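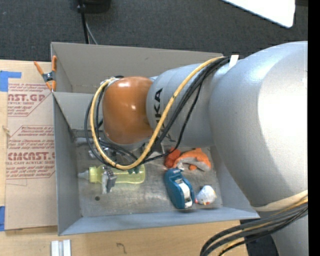 Bench notes / Bins and storage

March, 4:10 pm. Gray bin on the light wood table is up for review again. Floor is scuffed, with pale scratches and stains, and I'm calling that character until the Skovier order arrives. Yellow bottle with the pointed nozzle is lying on its side in the front compartment – the label maker's "UPRIGHT ONLY" campaign continues to go well. Tried the Isitz cleaner on a spare bin, 2 passes, stains unmoved. To do: price dividers, ask Bosico for bin no. 54.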